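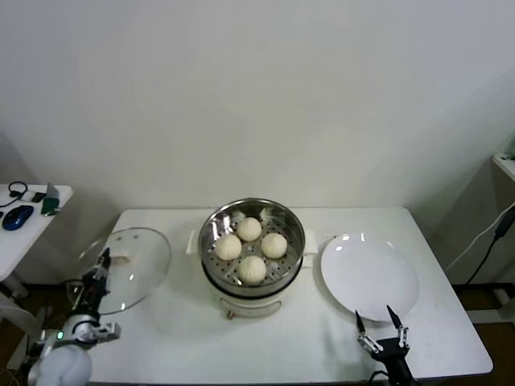 Handout 4: Steamed buns, second part
Steaming, resting and taking out
Illmont Evening Kitchen Course, teacher: Pramila Kashyap

Please read this before you come on Monday. In the first part we made the dough and learned to close the top of the bun. Now we continue from the moment when the buns are shaped. If you missed the first part, ask me for Handout 3, there are still copies in the drawer under the scales.

1. What you need at your place

Electric steamer with its basket and lid
Baking paper, white, without wax
Large flat plate
Clean cotton cloth
Your shaped buns
Measuring jug

The steamers in our kitchen are simple. There is a pot with a base, a basket with holes in the floor, a glass lid and one knob on the front. The basket stands on the pot and is lifted off by hand, so always check that it sits level before you switch on. When it is crooked, steam comes out at one side and the buns on the other side stay heavy.

2. Water

Pour 1,000 ml of cold water into the pot. The water must not touch the floor of the basket, also not when it boils strongly. With this amount you can steam two rounds. For a third round add 400 ml, and let it come to the boil again before the buns go in.

Students often ask me if they should start with hot water from the kettle. You may do it, it saves some minutes. But in the class we all start with cold water, so that the whole group is ready at the same time.

3. Paper

In my mother's house we put cabbage leaves under the buns. In the class we use paper. Cut one small square for each bun, a little bigger than the bottom. Do not cover the whole floor of the basket with one big sheet, because the steam must go up through the holes.

Press the paper flat with your fingers. If a piece becomes crumpled, push it to the back or take it out. It should not lie over the top of a bun, there it will stick and pull off the skin.

4. Placing the buns

Four buns of our size are enough for one basket. Put one at the back, one at the left, one at the right and one in front, like the corners of a diamond. The middle stays free. The buns grow during the second rise and again in the steam, and they need this place. When they touch each other they will join, and you will have a white torn side where you separate them. The taste is the same, but for the table it is not so nice.

The pleats look upwards. With plain buns you may hardly see the pleats after steaming, the surface becomes smooth again. With filled buns you should see them a little more, because we pinch harder.

5. Second rise

Leave the buns in the basket, with the lid on and the steamer off, until they feel light. I cannot give you one exact time for this. In May it goes quickly in our room, in winter it is slow. Press one bun softly at the side with a wet finger. If the hollow comes back slowly, they are ready. If it jumps back at once, wait more. If it does not come back at all, they have waited too long and you should steam them immediately.

6. Steaming

Turn the knob to the highest position. Count from the moment when you see steam at the edge of the lid, and not from the moment of switching on.

Plain buns: 12 minutes
Filled with vegetables: 14 minutes
Filled with meat: 16 minutes

During this time the lid stays closed. It is made of glass, so you can look through it at the beginning, later it becomes foggy. Please do not lift it "only for one second". Cold air is the most common reason why a bun falls together.

Drops from the lid can make yellow spots on the skin. Mr Bouazza from the Monday group ties his cotton cloth around the lid, with the corners knotted over the handle. This works very well, but the corners must not hang down.

7. Resting and taking out

Switch off and wait three minutes with the lid on. Then open the lid on the side which is away from you, so the steam does not go to your face or your arm. Let the water run back into the pot and put the lid flat on the table, at the left side of the steamer. The plate has its place on the right. If you are left-handed, change the two.

Take the buns with tongs or with wet fingers. Hold low at the side, never on the pleats. Put them on the plate with space between them and pull off the paper while they are still warm. Cold paper takes the bottom of the bun with it.

8. Common faults

Wrinkled skin: lid opened too early, or second rise too long.
Yellow spots: water from the lid, or baking powder not sieved.
Hard and small: second rise too short, or old yeast.
Wet bottom: too much water in the pot, or buns left in the basket after the resting time.
Bun leans to one side: the ball was not round before shaping. See Handout 3, point 5.

9. For your notebook

Write down the filling, the time of the second rise and the time of steaming. Cut one bun through the middle and draw the holes of the crumb. Small and even is what we want. Bring the notebook next time, we will compare before we start with the sesame filling.

Empty the pot only when it is cold, and dry the basket well, also between the holes.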